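Tokthorpe lab gets its first handling rules

Good news from Tokthorpe – the small-parts lab finally has a written code of practice for its robot cells! It runs to 6 pages, takes effect in April, and covers grip checks, pin and gear work, and when to stop a run.
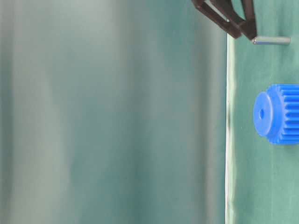

A gripper holds a metal pin over a blue spur gear.

"People have been asking for this for ages, and I love how short it is," said Dardo Urrutia, who drafted the rules. Melterwood plans to adopt them too.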